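Ask Better Questions of the People You Already Know

I've become a huge believer in the second question. The first question is the one we all ask. How was the trip, how's work, how are the kids? It gets the first answer, which has usually been given four times already that day and comes out smooth as a pebble. Fine, good, busy. Then comes the second question, and that's where I think a conversation really gets going!

My own conversion happened on a train to Plotmont, sitting across from a woman I had nodded to for years at the same stop. I'd asked her what she did and she told me she worked in payroll at Vevex. Normally I'd have said "oh, nice" and gone back to my sandwich. For some reason I asked what part of it she'd miss if she left. She talked for 40 minutes (I missed my connection and didn't care one bit). She told me she can tell from the overtime sheets when somebody has a new baby at home. She told me about the month they paid 161 people twice and all but two of them called in to say so. I still think about those two.

What I love about this is how little it takes. You don't need to be clever or charming, and you certainly don't need one of those decks of printed cards with deep questions on them. I bought one. It had 111 cards, and the first one I drew asked my brother-in-law what his younger self would say to the ocean. He went to check on the grill.

A good second question is plain, and it comes out of whatever the other person has just told you. If they say the vacation was nice, ask what they ate on the last night. If they say the new job is going well, ask who they have lunch with. Small and answerable works wonders, and the big stuff often comes along on its own once the small stuff is moving.

I know the objection, because a reader sent it to me after my last column on manners: isn't this just prying? I take that seriously. There are people who ask and ask and give nothing back, and an hour with one of them feels like applying for a mortgage. So pay your share. If you ask somebody what scared them about moving to Udera, be ready to say what scared you about moving anywhere. And if they give you a short answer twice, let it go and talk about the weather, a perfectly respectable subject that deserves more credit than it gets.

There's also the matter of waiting. I used to fill every gap. I'd ask a lovely question and then, two seconds later, offer three possible answers to it, like a waiter reading the specials. Now I try to shut up. It's hard! But people look up and to the side, they go hunting for the thing, and what they bring back is so much better than anything on my list.

The place I'd most like to see this tried is inside families and old friendships, where we stopped asking years ago on the theory that we know. My father ran a hardware counter on Namboodiri Street for most of my childhood, and I was past 30 before I asked him what he'd wanted to do instead. Be a surveyor, he said right away, as if he'd been holding it in his hand the whole time. We spent that afternoon walking his neighborhood while he guessed the distance between things. 700 feet to the church. He was so happy.

So try it this week, on somebody you've had coffee with a hundred times. Ask the usual thing, listen to the usual answer, and then ask one more. I'd love to hear what you get.

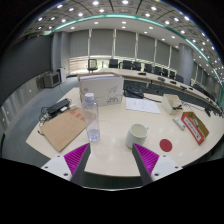

Issue 111 | Page 16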